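Blog > Kitchen > Small changes

Posted in November by Zbigniew Sikora

I've been sorting out where the breakfast things go. The bottle rack, in a copper colour, came from Bevaven and stays at the end of the table.

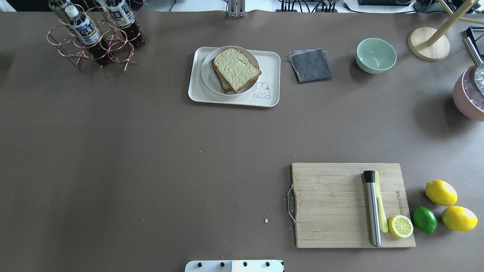 Cloths get folded and left by the tray. I used to keep 9 of them in a drawer and never found a clean one.

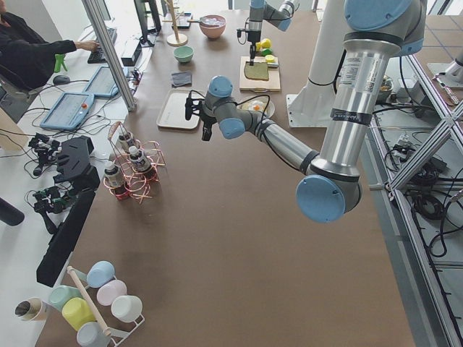
Mugs are next. The tree from Mollon is fine for now, but I'd like hooks.
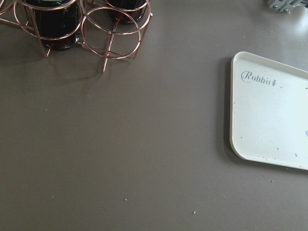 The rack cost me 96 dollars, more than I'd planned. Crumbs are still a problem and I wipe down after every meal. Lemons and limes stay out where I'll use them.
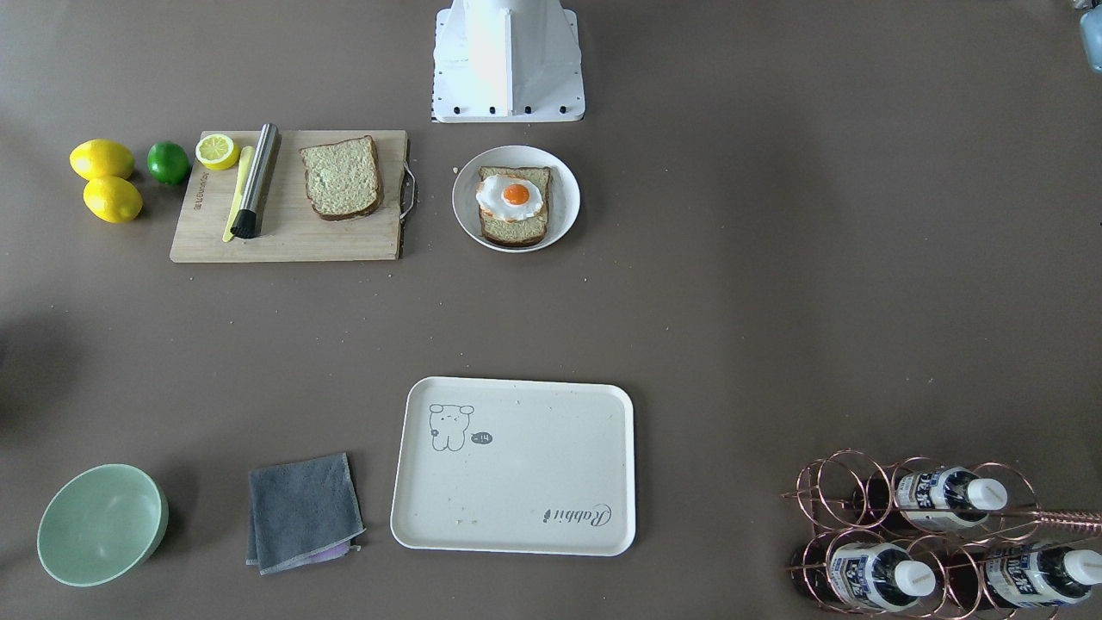
Lemons, a lime, the cutting board, and egg on toast.

I'll do the pantry shelf next.

Last updated: November, 9 pm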